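Bunny days at the white table

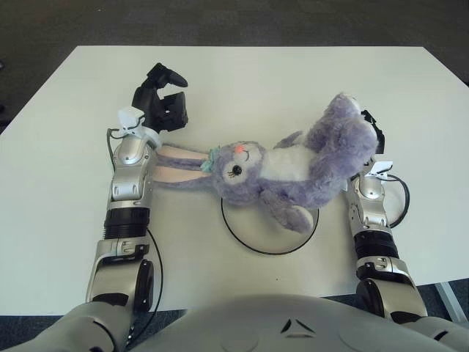
Written by the Wanside blog's author, robot teacher at Juller
2023-04-09

I've been promising my sister a proper post about work for ages, so get a cup of coffee, because I do go on a bit.

My job at Juller is showing a robot how to do things, over and over, so that a program can learn from all those tries. We save each one as an example, and our goal for this round is 2,000. I got through 35 before lunch yesterday (a very good morning for me!) and then only 22 in the whole afternoon.

The project is called Mabuza and it's all soft toys. My favorite is the purple bunny with the wink and the little mint-green bow. The task sounds so easy: pick up the toy, put it down inside the black ring on the table. But plush is floppy, and those long ears go wherever they like, and one arm can be well under the fur while the other is still hanging open up by the ears. I start the bunny somewhere different every time, on its back or its belly, sometimes half over the line already, so the program doesn't just learn one spot.

We keep the clumsy tries too, as long as the toy ends up where it should. I was fussy about that in September and threw away far too many, and I still feel a bit sad about it.

Next week we add 8 new toys, and I've asked for a giraffe.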